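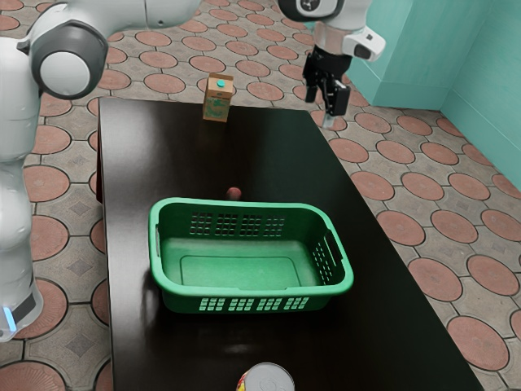

Þórey Kvaran reported that the narrow fingers won every comparison she ran on the carton and lost most of them on the can, and she asked whether a ranking of grippers made on one object means anything for the others. Her remark came in response to our first set of results, and it changed the way the rest of the trials were set up. Until then we had pooled all objects into a single success rate per gripper. In this section the results are kept apart by object.

4.2 Gripper comparison in simulation

Figure 3. Simulated workcell before a trial, with the two-finger gripper beside the table. The basket is the place target.

All trials in this section were run in the Tudbridge simulator with one arm model and one motion planner. Only the gripper and its controller were changed. We compared two parallel grippers, the Bech and the Zornow. The Bech has short, stiff fingers and is driven by position. The Zornow has longer fingers with softer pads and is driven by force, with a position limit. Each gripper was mounted on the same flange, and the tool center point was reset for each one so that the planner would aim for the same point on the object.

The task was to pick up a named object from the table and put it in the basket. A trial counted as a success if the object was inside the basket and at rest when the time limit of 15 seconds ran out. Dropping the object into the basket from above the rim was allowed. Moving the basket was also allowed, but we logged it. Start positions were drawn at random from a region of the tabletop within reach of the arm, and both grippers were given the same list of positions. We removed 23 positions from the list before the comparison since the planner could not find a path to them with the longer fingers. In total, 826 trials were kept for analysis.

On the carton, the Bech did better. The gable leaves a narrow edge at the top, and the stiff fingers closed on it without tilting the box. The Zornow often touched one side first and pushed the carton over before the force threshold was reached. Lowering the closing speed helped with this but used up more of the time limit.

On the can the order was reversed. The Bech controller stopped at its commanded width whether or not the can was centered, and when the can was off center it slid out during the lift. The Zornow kept closing until both pads were loaded. Most of its remaining failures were collisions with the basket rim on the way in, and these have more to do with the planner than with the gripper.

Ludger Albers repeated the can trials with the two controllers swapped. With force control the Bech lost most of its disadvantage. We take this to mean that the controller accounts for more of the difference than the finger shape does, at least for the can. The swap was not repeated for the carton.

Contact friction was held at one value throughout. A short check of 120 extra trials at a lower value reduced success for both grippers and left their order unchanged on each object. We did not test wet surfaces, and the simulator does not model the carton walls bending under load.

Last updated: August
Shares: 15
This site uses cookies to remember your reading preferences. Accept | Manage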